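Game Systems, Unit 3: Timed Objectives
Handout, G. Dawber

A timed objective asks the player to do a set task before a deadline and pays a fixed reward. In Tulalura, the football game we use in lab, the August set pays 600 coins for scoring in 2 separate matches. 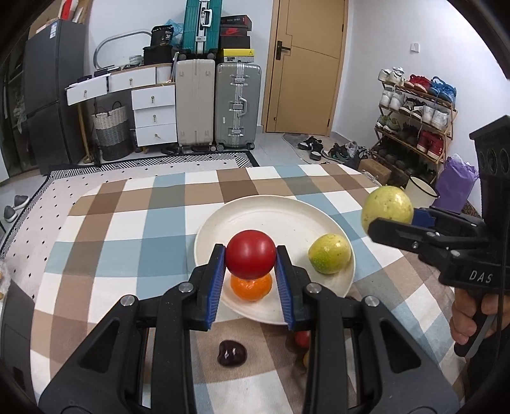 Separate matches matter. If all goals could come in one match, most players would finish in a single sitting – and the mode would empty out.

Terms to know: grind, gate, loan reward, expiry.

For next class: read Etornam Nartey's notes on the Wragg reward table and price a 2,000-coin objective.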